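Speaker notes – "Buying Small Blocks in Small Cities"
Breakfast session, Skamon Property Group

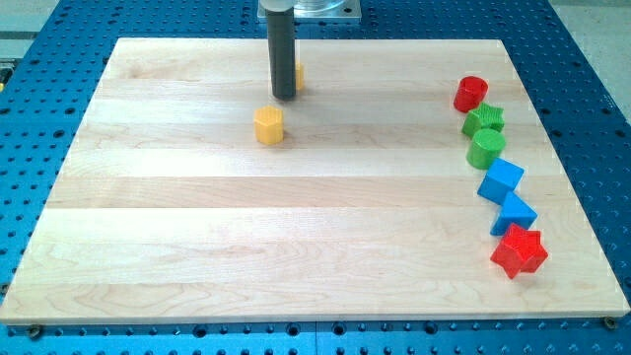 Good morning everyone, and thank you for getting up for this. I know the 9 o'clock start is a bit rude when the bar was open as late as it was. Thanks as well to Hashini Begum for talking me into it, and for reading an earlier draft that was twice as long (you're welcome).

(Wait for the stragglers. Water.)

So, I want to talk about walk-ups. Older rental buildings, three storeys, no elevator, the kind you drive past on the way to the one you came to see. When Joon-young Song and I started looking in Trekmont we were told there was nothing there for a company our size, and I'll admit we half believed it. Then we spent a Sunday driving up and down the streets behind the hospital, and I came home with a notebook full of addresses and a very sore back.

We ended up buying 2 buildings on Owen Street from a family that had held them for decades. Over 2000 square metres of rentable space between them. Lovely people – we drank a great deal of tea before anyone mentioned a price.

(Slow down here. Tomos says I rush this bit.)

What did we get wrong? Well, the boilers, for a start. We'd budgeted for one replacement and needed two, and the second went in the middle of a cold snap, so if you take one thing home with you, please have the heating looked at by somebody who isn't being paid by the seller. We also underestimated how much the tenants cared about the laundry room hours. Myfanwy Hughes, our manager on site, sorted that out in an afternoon by knocking on doors and asking.

Financing next. Kerstin Brandes will cover the lender side after the coffee break, so I'll only say that the local credit union understood the neighbourhood far better than the bigger places we called first.

(If there's time: the Winus Road offer and why we walked away. If not, skip to questions and mention the sign-up sheet for the June tour.)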